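Harngate Neighborhood Lunch Program
Progress report to the Ceson Fund, second period
Prepared by Floor Timmermans, program lead

Sorry this is a few days behind, May got away from us. Ward has the spreadsheets and will send them separately. Short version: lunches up, van trouble, kitchen inspection passed, one hire still open.

1. Lunches served

1764 meals in the period. Target in the grant letter was lower so we are ahead, mostly thanks to the second serving day at the Jansen Street hall. Uptake there was slow the first two weeks (flyers went out with the wrong start time, our fault) and then it filled up. The old site is flat. Same faces, same tables, which is fine, but we said in the application that we'd reach new people and most of the new people are at Jansen.

Soup still the most popular thing by a mile. Fish day is not working. Mwangi Mugo has tried it three ways and plates come back half full, so from next period fish goes to once a month and the money moves to eggs and beans.

Takeaway boxes: started, paused, started again. Lids didn't fit the first batch. Supplier swapped them without a fuss.

2. Drinks and the serving line

Cold drinks moved off the main counter to their own white table. Line moves better. Before that everybody stopped at the same spot to pour and the people behind them were holding hot soup.

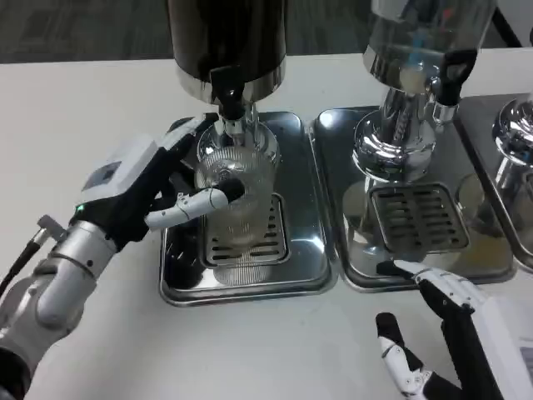
Drinks table, ribbed glass on the drip tray.

Tea is still the biggest ask. Juice second. We'd like to drop the cartons next year, the cost per serving is silly and the trash fills up by noon. Josefien Vermeulen is pricing concentrate against fresh and will have numbers for the next report.

3. Transport

The bad news section. Van was off the road for most of the first month, gearbox. We paid for taxis for riders who can't do the bus, and that ate the transport line and part of contingency. 17 riders are signed up for door to door now, 19 if you include the two who only come in bad weather. Repair is done and the van is back but the garage was blunt about its age. We'll need to talk about a replacement before winter – not asking for money in this report, just flagging.

Tanveer Dogar has redone the pickup route so it goes clockwise from the library. Saves time and nobody sits in the van for the whole loop anymore. Riders were asked first. One complaint, since settled.

4. Kitchen and hygiene

Inspection passed. Two remarks: the hand sink needs a splash guard on the left side, and the allergen sheet has to be posted where guests can read it, not in the kitchen. Sheet is up. Splash guard ordered.

Cleaning rota now includes taps and drip trays at close every serving day. It was on the old rota as "as needed", and it needed to be in writing. 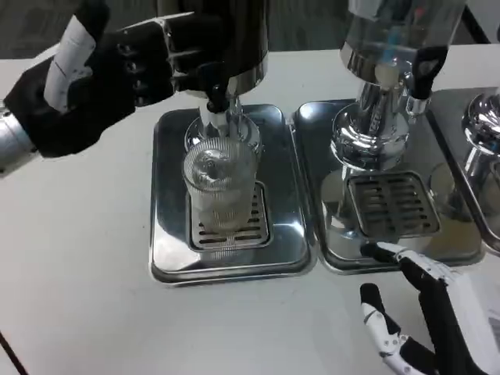
Dispenser with the black tap handle, glass under the nozzle.

Fridge log is being filled in properly again after a gap. Ward checks it at 4 pm and signs. Freezer two runs a little warm, we're keeping only bread in it till the engineer comes.

5. Staffing

Cook's assistant post still vacant. Advertised twice. Four applicants the first time, two interviewed, one offered and she took a school job instead. Will readvertise with the hours split across three mornings, which several people asked for. In the meantime Mwangi is doing more prep than he should and we can't let that run on through the summer.

Food safety training done for 100 percent of kitchen staff. Certificates on file at the office.

6. Guest feedback

Comment cards, plus Josefien sitting down with people after lunch. Main points:
Chairs too low at the Jansen hall. Agreed, cushions bought.
Music – half want it, half don't. Off during the meal, on after.
Larger print on the menu. Done.
More time. People want to stay on after eating and we're rushing them out for the 2 pm dance class. Talking to the hall about it.

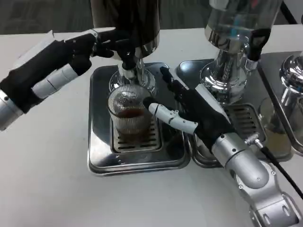

The row of dispensers over their steel trays, dark drink in the ribbed cup.

7. Money

Food line on budget. Transport over, see above. Staffing under becuase of the vacancy. We ask permission to move part of the unspent wages into transport to cover the taxis, form attached by Ward. Uvanance, who do our books, have seen it and had no questions.

8. Next period

Fill the cook's assistant post
Fish to monthly, new egg and bean dishes on the menu
Juice costing
Later finish at Jansen if the hall agrees
Splash guard fitted, freezer two looked at
First conversation with Ceson on the van

Call the office before noon if anything is unclear, afternoons are hit and miss.

Floor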